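**To:** Deolinda Cunha, Grovitz Fund
**From:** Aníbal Cardoso, Prosside Pets at Home
**Date:** Saturday, August 4, 2018
**Re:** Second progress report

Dear Deolinda,

This report covers the months since our first report in autumn. It follows the headings in your template, except that I have put transport ahead of food because that is where most of the change has been. The budget note is at the end.

## What the grant is for

The program helps older people and people with a disability in Prosside and Melen keep their pets at home. We walk dogs, drive animals to the vet, deliver pet food and arrange short foster stays when an owner goes into hospital. We don't rehome animals. When an owner can no longer keep a pet, we refer them to the shire and stay in touch until a place is found.

We now have 30 households on the books, which was the target for the end of the first year. Most came to us through the community nurses. A smaller group came through the pharmacy in Melen, where we left cards on the counter. The library display brought in almost no one and we have taken it down.

## Transport

Vet trips are still the most requested service. In the first report I said we were relying on private cars and that this was not working well for large dogs. We have since leased a second-hand van with a low step and a fixed ramp. Cats travel on the shelf side and dogs travel on the floor side behind a mesh divider.

The van was off the road for part of June with a gearbox fault. The leasing company fixed it under the agreement but could not give us a replacement, so we went back to private cars for that time and put off the routine visits. Urgent trips all went ahead. Two owners were unhappy about the delay to their dogs' dental work and I have spoken to both. One has since rebooked and the other is waiting for her daughter to visit.

The Paiva Veterinary Clinic now holds Thursday mornings for us. Before this we were taking whatever slots came up, and a driver could spend most of a day going back and forth. The clinic also lets us pay monthly on one account, and owners' contributions go to us directly. That has cut down on lost receipts.

We still have trouble getting to the farms past Melen after heavy rain. The bottom road was closed for several days in July. I don't have a fix for this and am noting it so that it doesn't come as a surprise in winter next year.

## Foster stays

Foster stays have been slower to build up than we planned. There are enough carers for cats and small dogs. There are not enough for big dogs or for anything on medication. One carer has moved interstate and another has stepped back for family reasons.

Every animal going into a stay takes some things from home where we can get them: bedding, a lead, a bowl and whatever it likes to chew. When an owner has gone into hospital in a hurry there is often nothing packed, so we keep a few spare items in the back room at the hall. 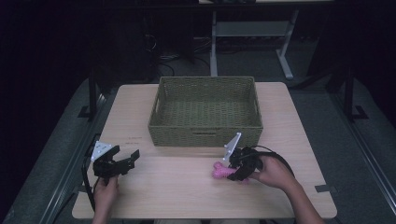

*Woven basket, back room table.*

We changed the intake form in May. The old one asked for vaccination dates first, and people would stop there and go looking for paperwork. The new one starts with the animal's name, what it eats and who it doesn't get along with, and leaves the dates to the end. If the owner doesn't have them, we ring the clinic with their permission. More forms are coming back complete.

We also now ask every owner for a second contact when they join. Earlier this year we had a cat in care and could not reach anyone who knew whether the owner had gone home. It was sorted out through the ward clerk, but it took too long.

The question of longer stays has come up again. Our rule is that a stay is reviewed after four weeks. In practice rehab can run well past that, and I would like to keep the rule but make it clearer that a review does not mean the stay ends. I have drafted some wording and will send it to you separately.

## Food deliveries

Deliveries go out fortnightly and have been steady. Dry food is bought in bulk and weighed out by household. We had a problem with mice in March and lost some of the stock. Everything is now in lidded metal bins, and the shed door has a new strip along the bottom.

Two households have moved on to prescription diets. This food is expensive, and I have charged it to the hardship line with your approval of April. If there are more, that line will be used up before the end of the grant.

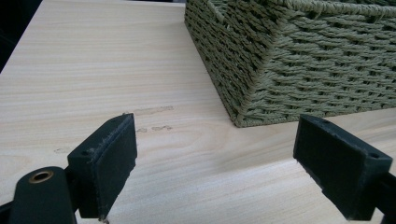 *Detail of the basket weave.*

We tried handing out wet food in trays in place of tins, as several owners have arthritis and can't manage a ring pull. The trays are easier to open but cost more, and some of the cats won't touch the brand. We are now offering the choice and lending out tin openers with a wide handle. So far most people have kept to tins.

## Dog walking

Walking is going well. Walkers are matched to a dog and keep the same one, and owners have told us they like seeing the same face. In the hot weeks after Christmas we moved all walks to before nine in the morning, and we will do that again this summer.

There was one incident. A kelpie slipped its collar near the oval and was picked up by the ranger within the hour, unhurt. We now use a harness for any dog in its first month with us. The incident form is attached.

For dogs that can't go far, the walker stays for a play session indoors or in the yard. This was an owner's idea, and there is now more demand for it than we expected, mostly for older dogs with bad hips.

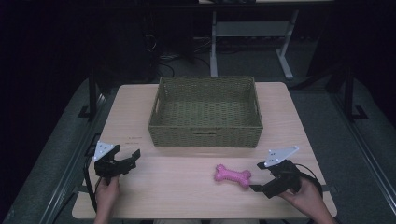
*Pink dog-bone toy and basket.*

Toys that come back from a stay or a visit are washed before they go to another household. Anything split or chewed through is thrown out.

## Budget

We are under on printing and over on fuel. The underspend on foster care is $2,300 and comes from the slow start described above. I would like to move it to transport, where it would cover fuel and the van's registration. If you would prefer it stayed where it is, we can carry it into the next period, but I don't think we will spend it on foster care unless we find more carers for big dogs.

Wages are on budget. The clinic account was late in June and appears in July's figures. The full ledger is attached.

## Next period

- Find foster carers for large dogs, starting with the obedience club in Melen.
- Finish the wording on longer stays.
- Hold a first aid session with the Paiva clinic for drivers and walkers.
- Send you the owner survey results in October.

Could you let me know about the transfer by the end of the month? The van registration falls due soon after that.

Regards,
Aníbal Cardoso
Coordinator, Prosside Pets at Home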